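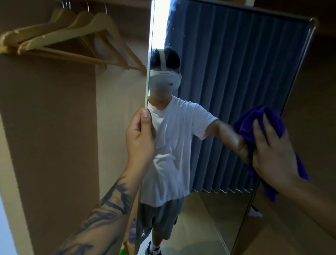

Altameck Microfiber Glass Cloths, pack of two, large

Review by Syahrul Saragih

I have been putting off cleaning mirrors my whole adult life, and I suspect plenty of you have too. Windows I don't mind, floors I find almost relaxing, but a full-length mirror always seemed to look worse after I'd been at it than before. Paper towels left fluff, newspaper (my grandmother's method, bless her) left gray on my fingers, and the blue spray left those rainbow streaks that only show up at four in the afternoon when the light comes in low.

So when my sister-in-law pressed a pack of the Altameck cloths on me in October and told me to stop complaining, I took them home and gave them a proper go. They come in purple, and only purple as far as I can tell, and I've grown fond of it — I never mix them up with the kitchen rags, and they're easy to spot at the bottom of a laundry basket.

The cloth is a good big one. You can spread your whole hand on it with your fingers wide and still have plenty hanging down, so you aren't forever bumping your knuckles on the glass. I like to bunch it up a little for the first pass, then turn it to a dry side and go over everything again with a flat palm. Plain warm water is enough for fingerprints and dust. For hairspray, which is what the top half of our bedroom mirror is mostly made of, I add a small drop of dish soap to the bowl and rinse the cloth twice.

A tip if your mirror isn't fixed to the wall: hold it by the edge with your other hand while you wipe. They are tippier than they look, and you want to be able to lean on a stubborn spot without the whole thing sliding away from you. Go easy where the glass meets a metal frame, too. Lint loves that little groove, and a corner of the cloth wrapped over a fingernail gets most of it out.

I also had a Lestoretti cloth in the drawer, a thinner waffle sort of thing, and tried the two side by side for a few weeks. The Lestoretti dries faster on the line and is nicer for eyeglasses. On a tall mirror, though, it was soaked before I got to the bottom, and I had to stop and wring it out. The Altameck made it all the way down with a dry patch to spare.

Now for the grumbles. The first wash let out a fair bit of color, so please do it separately (my white socks thank you for nothing, Altameck). The label stitched into one corner is scratchy, and I snipped mine off before it went anywhere near glass. And keep them out of the fabric softener. I forgot once and had smears for days, until a hot wash with nothing added brought the cloth back to itself.

Mine have been through nearly 21 washes now and the edges are still holding, apart from a loose thread on one that I trimmed with the kitchen scissors. I'd happily buy them again, and I've already given a pack to my neighbor, who has mirrored closet doors and two small children with sticky hands.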